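Forum > Home Builds > Arms and Manipulators
Thread: Sim-first kitchen arm, is this worth it?

ferkach_fan
Posted 2024-04-11
I have 800 bucks and a corner of the shared shop until the end of April. Plan is a small arm next to the kitchen sink that puts cups on the rack. I'm doing everything in a simulated kitchen before I cut any aluminum. Controller is a Rutix board, servos are the Montes ones from the group order. Talk me out of it if you must.

pivotpin
I'll try. I did the sim-first thing with my last arm and lost 3 months to it. The sim one picked up a cup every time. The real one pushed the cup into the sink. Friction in those programs is a number somebody typed in.

ferkach_fan
Sure, but I'm not trying to get friction out of it. I want reach and clearances. Can the elbow fold without hitting the window, that kind of thing.

oldsolder
You can get that with a tape measure and a stick.

gonside_gus
Disagree with oldsolder. A stick doesn't have joints. I checked reach in sim for my Gonside gantry and it saved me a bracket. Wouldn't trust it for anything past that.

pivotpin
One bracket. How long did the model take you?

gonside_gus
Longer than the bracket would have, fine.

tallbench
What worries me more is the camera. Are you planning to train anything on the rendered views? Flat light and clean surfaces make every detector look smart. My kitchen has glare and a dish towel in the way.

ferkach_fan
Was planning to, yes. I know the light is too even. I could randomize it, 50 versions or so, and see if it holds up.

tallbench
See if it holds up against what, though? More renders? Take real shots at your own sink at night and test on those first. If it fails there you've saved yourself the other work.

oldsolder
And put the servos on a plank this week. Load one up and watch it sag. No sim I've used has ever shown me gear slop.

ferkach_fan
OK, the plank test is fair, I'll do that one. I'm keeping the sim for clearance though. The sink area is modeled already, with the window behind it and the faucet, and the arm gets imported next. It's 4 joints, so it shouldn't be bad.

pivotpin
How close is your model to your real kitchen? If the sill height came out of a stock file, your clearance check is for someone else's house.

ferkach_fan
Stock file. I was going to fix the heights afterward. I guess that comes before the arm now. Current state of the sink wall, before I change any of the numbers: 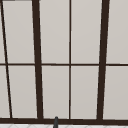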